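Open day at Plakovley, Illthorpe
2023-07-30

The Plakovley building in Illthorpe opened its doors to the public for one day, and I went over with my sister-in-law on the noon bus. Parking is limited to 60 cars, and the lot was full when we walked past it. The bus stop is on the corner across from the entrance, so if you go next year I would leave the car at home.

Entry was free. You gave your name at the desk and got a paper wristband and a folded map. The map had the ground floor on one side and the upper floor on the other, with the stairs drawn in the wrong place on both. A woman at the desk, Nayeli Cervantes, had corrected a stack of them by hand in blue pen. We had one of the others and went up the wrong end of the building first.

The weaving room

The weaving room was the part I had come for. Gumaro Jaramillo teaches the evening basket course there and was working at a long bench on the base of a round basket. He had done the flat part already and was bending the stakes up for the sides. He keeps the material damp in a trough next to the bench and covers it with a towel between pieces.

I asked him about rims, as mine always come loose at the end. He said most beginners leave the ends too short and then have nothing to tuck away. He leaves 8 inches past the last row for a plain border and more for a braided one. He also showed me how he pushes the last two ends under with a bodkin. I have been using a screwdriver at home.

The evening course runs again in October. It costs 200 dollars with materials and takes 18 people. There was a sign-up sheet by the door and I put my name on it.

Tables upstairs

The upper floor has long white tables and better light than downstairs. This was where the finished pieces and the table settings were, and also where most people slowed down. You could walk right up to things.

One basket I went back to a second time. It is a dark one, black or close to it, more or less rectangular with rounded corners, and the sides lean outward from a narrow base. The rim is a thick braid like a rope. I liked that the weave is open enough in the far side to let light through in small dots. It had been put out with fruit: apple, grapes, lemon and so on around it on the white table.
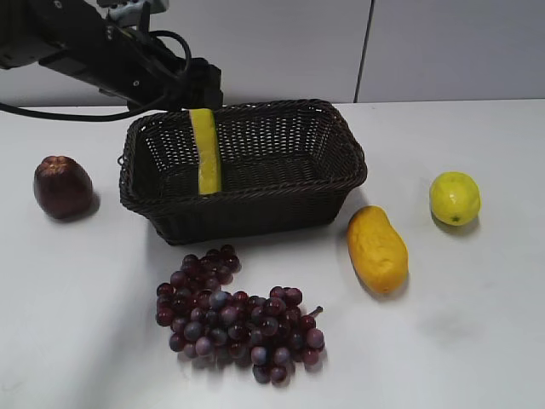 Getting something to eat

The cafeteria was on the ground floor behind the weaving room. Sevim Soylu was running the counter and had lentil soup, cheese pastries and a tray of baked rice. We each had the soup and shared a pastry. The soup was good and came with a lot of bread. Coffee was from a push-button machine and was weak.

There were not enough chairs. We ate standing at the window ledge, and then two seats came free just as we were finishing.

The talk

Rosângela Meireles gave a talk on old market baskets in the small hall. It was supposed to start at two and started late while they looked for an extension cord. She talked about how the shape of a basket followed what was carried in it: wide and low for soft fruit, deep for potatoes, flat for eggs and bread. She passed a few around. The egg basket was much heavier than I expected.

The questions went on for a while. One man wanted to know how to get a musty smell out of an old basket. She told him to brush it out, wipe it with a damp cloth and stand it outside in the shade on a dry day. She would not soak it.

The shop

The shop is a single room next to the exit. Baskets were on the left, kits and tools on the right. The kits looked fair for the price but the small ones had sold out. I bought a bodkin and a bundle of cane. Eliseo Quintero at the register wrapped the cane in newspaper and tied it so I could get it on the bus, and he wrote the size of the cane on the outside in case I need to order more.

They take cards, but the reader was slow and the line went back into the hallway. Bring cash if you have it.

We caught the bus at ten past four. The cane is in the bathtub now.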